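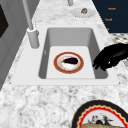
*Attachment 1. Simulated sink station, eggplant on the plate in the basin.*

## Ticket 23: Gripper stops short of target at sink

**Project:** Brelulon kitchen arm, simulation stage
**Site:** Brurska shared workshop, bench 5
**Component:** Brusten motion planner
**Status:** Open

### Reported fault

The operator reports that pick commands issued for objects in the basin end before the fingers close. The planner returns "goal reached" and the log records no collision. The fault does not occur with objects on the open countertop.

### Checks completed

The scene was reloaded with the default collision margins. The step limit was raised from 300 to 1,000, with no change in the result. Joint limits were compared with the Cifuentes arm file held by the workshop and were found to match.

The target was then changed to a small round object on a plate in the basin, and the command was issued again.
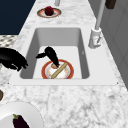 *Attachment 2. Changed target: gripper tip at the small tan object.*

The planner accepted this target. The position error written to the log was up to 23 mm on the earlier runs and 5 mm on this one. The basin wall is therefore considered a likely factor, although the plate offset has not been excluded.

The wall cabinet was included in the review as a second location with limited clearance. The view includes the eggplant on the bottom shelf and a gripper in front of its right end.

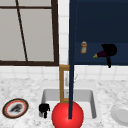

### Action required

1. Export the basin collision mesh and compare it with the rendered sink.
2. Repeat the pick with the plate offset set to zero.
3. Attach both logs to this ticket. Hardware trials at bench 5 remain suspended until the logs have been reviewed.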